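Skilent Housing Starts Tracker: Set-up Guide
Section 3: Loading your first regional figures 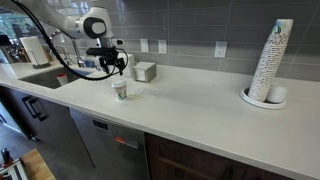

Now for the fun part! By this stage the Tracker is installed and you have signed in, so you can start filling it with real building data for the places you care about. The first import covers every district in your chosen region, and on a big region it does take a while, long enough to get yourself a coffee in a paper cup with a lid and a green-and-white sleeve and drink a fair bit of it. Leave the window open while the bar is moving.

1. Open the Regions tab and pick your area from the list. We use Skondville in this guide, which has 58 districts.

2. Choose Starts, Completions or both. Go for both if you can, as the comparison charts are lovely once they have two lines to work with.

3. Set the start month. The sample file begins in December, so choose that if you are following along.

4. Click Import. A green tick appears beside each district as it loads.

5. Open the Summary page. For Skondville you should see 1,499 starts in the top box, with 35 in Long and 18 in Enness.

Note: Flats are counted by the home and not by the building. A block with 18 flats adds 18 to the total on the day its foundations are recorded. If you would like to see blocks as single entries, tick Group by site in the Chart menu (it's a great way to spot the big schemes!).

Note: Seasonal adjustment is off to begin with. Switch it on under Settings, then Figures, and your winter months will stop looking quite so gloomy next to the spring ones.

Caution: Do not import the same month twice under different region names. The Tracker will treat them as separate areas and your totals will be too high. To undo an import, go to History, select the line and click Remove.

Caution: Forecast rows are shown in grey. Keep them out of any table you send to a lender or planning office by ticking Actual only before you export.

6. Click Save view and give it a name. You can now go on to Section 4 and build your first chart.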